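I finally got my hands on the two hand-held grippers I've been wanting to compare since March, and wow, cloth is so much more fun than blocks! Daichi Wada lent me his Nudo (thank you, Daichi!!) and I put it up against my own Stenley, which has been on my shelf long enough to have a favorite spot there.

## Fabric first

I went straight for the hard stuff -- a big heap of thin, wrinkly off-white cloth. With a block you know where the edges are. With a pile like this you go hunting for a corner or a bit of hem, and half the folds look like one until you get close.

The flat fingers with the rounded tips are what I like best for this. You can nose them in beside a fold and push up against a little flap before you close. I did 13 tries with each gripper, and the Stenley kept grabbing two layers when I only wanted one (my squeeze is probably too eager, I'll admit).

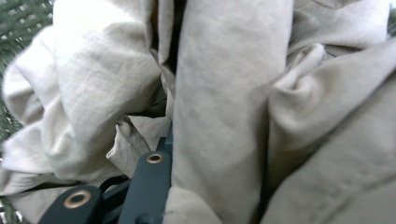
## Camera notes

Pale fabric is tricky for the wrist camera. The bright folds wash out fast and the weave goes with them, so I turned the lamp toward the wall and liked that much better. Hongmei Jiang says to lock the exposure too -- trying that next, along with a darker cloth and Daichi's spare fingertips.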